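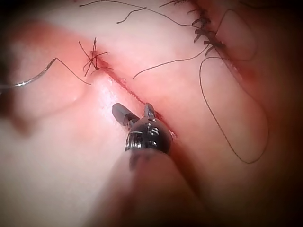 One jaw up against the middle cut, with a needle and plenty of thread still lying about.

Visits > Open days > Robot suturing at Wallness

Robot suturing at Wallness: our afternoon in the lab

September
By Branwen Hopkin

Print this page | E-mail this page

I have wanted to see robot stitching up close for years, and the open afternoon at Wallness did not let me down! Ten of us from the Cosska engineering club went over in two cars and were met at the door by Hywel Beddoe, who runs the training side and plainly loves it. He let us ask anything (and we did, for well over an hour).

The bit I keep telling people about is the knots. You form a loop, catch the tail, draw it through, and do it all again the other way, using tools with tips you could lose in a shirt pocket. Hywel says new starters are asked for 300 practice knots before they move on to anything harder, and that the first fifty are usually dreadful. I found that very cheering.

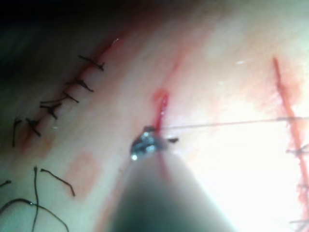
Thread tension was the next thing we talked about. Pull too little and the edges of the cut gape, pull too much and they pucker, and with these tools you get hardly any feel for it through your fingers. You learn to judge by eye, from how straight the thread lies and how the surface moves. Hywel had us watch a screen for a while and call out when we thought the pull was right. We were mostly wrong, and mostly too early.

After tea (thank you, Arkwood, for the flapjacks) came the handling of the needle, which looked easy until the talk turned to angles. A curved needle wants to be driven round its own curve, so the wrist of the tool has to roll as it goes in. Grip it in the wrong place and it twists out of line. Two tools make life much simpler, as one can steady things while the other takes a fresh hold. 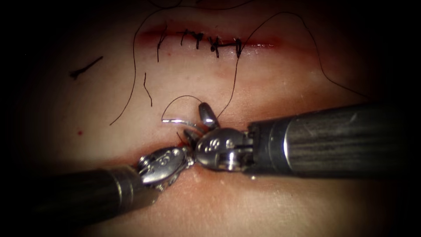

Mr Egger from our club asked how long it takes to get good at this, and the answer was eight or nine months of steady practice for most people, with a few who pick it up faster than seems fair. I had a turn on the practice controls at the end and managed one lopsided knot in the time it took everyone else to find their coats. I was thrilled with it!

The lab hopes to open its doors again in the spring. Names to me, please, if you would like a seat in the car.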